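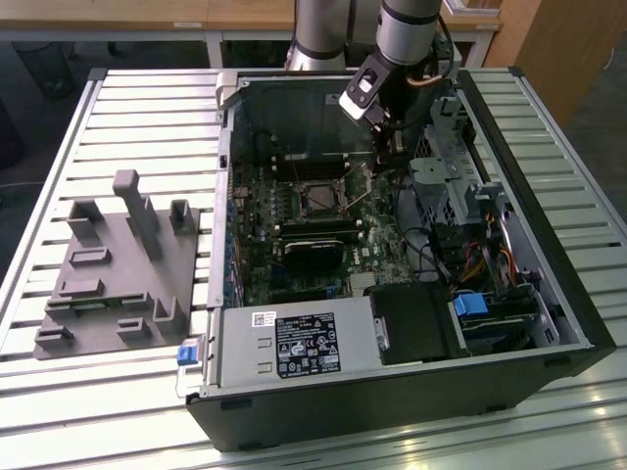
**Thread: Reusing office desktops as a backup target - ZFS or plain ext4?**

**kitel_ops**
We have 14 retired desktops and I want to turn one into a nightly backup box for a small office. Data set is 870 GB, growing slowly. Two mirrored drives, no ECC. I lean toward ZFS for checksums and snapshots. Any reason to stay on ext4 with rsync?

**Negin Asadi**
Use ZFS. A mirror on ext4 and md will not tell you which copy is bad. Scrub monthly and mail yourself the output.

**halfduplex**
Disagree. Without ECC you are trusting checksums computed in memory that may already be wrong. ext4, rsync with hard links, and a separate hash list. Boring and easy to restore from any live USB.

**Negin Asadi**
Your hash list is computed in the same memory. Non-ECC RAM is a risk for every file system, so it doesn't decide between them.

**halfduplex**
Fair on the hashes. The restore argument stands. I had to recover an Oteck NAS in April and the only thing that saved the evening was being able to mount the disk on a laptop.

**kitel_ops**
Restore would be done by me or one other person, both fine with zpool import. Test run last night: first full copy took 168 minutes over gigabit, second run 14. Power at the wall is higher than I'd like for a box that works a few hours a day.

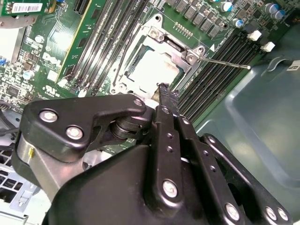

**Golnar Daneshvar**
Then wake it on LAN before the job and shut it down after. Check that the BIOS keeps the setting after a power cut - some boards drop it.

**kitel_ops**
Will do. Snapshots daily, keep 30?

**Negin Asadi**
Keep 30 daily and 12 monthly. Watch free space, and don't let the pool go much past 80 percent.

**halfduplex**
And put one copy somewhere else. Two disks in one case is still one case.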